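Resetting the simulated cell after the gripper change

Oct 19, 2023

The Balon cell is a simulated tabletop: one multi-jointed black arm on a round gray base plate, a square wooden platform, and a walled floor around it. I have kept it running since August, mostly alone. The notes cover the gripper swap and the camera work that followed, in the order I would do them again.

1. Finger geometry

The old fingers were square blocks I had left in as placeholders. The new set has blunt, rounded tips. The visual mesh loaded without trouble, but the collision mesh was still the old block, so contact was registering before the fingers reached anything. I rebuilt it as convex pieces in Cudeck and checked the result against the visual mesh at both ends of travel.

Check the origin of each finger before touching any gains. Mine was offset by 3 mm along the closing axis on the left finger only, left over from an export in the wrong frame. Closed position looked fine. Open position did not.

2. Wrist camera

The wrist view has to keep both fingertips in view with the gap between them near the bottom. I set the pitch first, then the field of view, then the near clipping plane. With the plane too far out, the fingers lose their lower corners and the grasp model gets worse for no visible reason in the logs.

The fingers are a flat matte black with next to no surface detail, so a black part held near them is hard to separate. In the view below, the round black end of the gray tool sits between the two fingers, and on the right side its outline runs into the finger's. 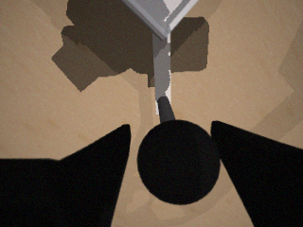 3. Lights and shadow maps

The shadows had stepped edges, and the bright patches on gray parts had jagged borders. I raised the shadow map resolution one notch and lowered the bias. Frame time went up by roughly 27 percent, which I can live with for recorded runs but not for training. The two settings now live in separate Sorensen profiles. Do not edit the shared one.

Shadow direction matters more than sharpness. The arm throws a long soft shadow to one side and a darker one to the other, and either can land on an object the detector is meant to find. I keep the light positions fixed while calibrating and only randomize them afterward.

4. Overhead check

Once the wrist camera is settled, I go back to the overhead view and load the mixed layout: white tray with a blue sphere in it, two orange balls, a yellow block, an orange ring, a mug, and a few small pieces. The tray falls partly in the arm's shadow in this layout, a fair test for the tray mask. I also look for anything tucked against or under a tray edge, where the contact solver tends to jitter.

The layout loads from seed 141. If the objects do not come up in the same places, the Ivinska physics step has been changed and the rest of the check is not worth running. 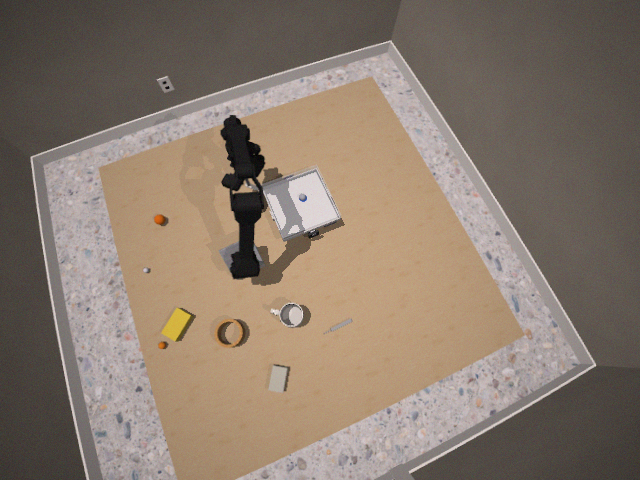
Do the arm gains need retuning after a finger change?

Only if the mass of the new fingers differs enough to show up at the wrist. Hold the arm at full reach for 3 seconds and plot the joint error. If the curve matches the old one, leave the gains alone and save the profile.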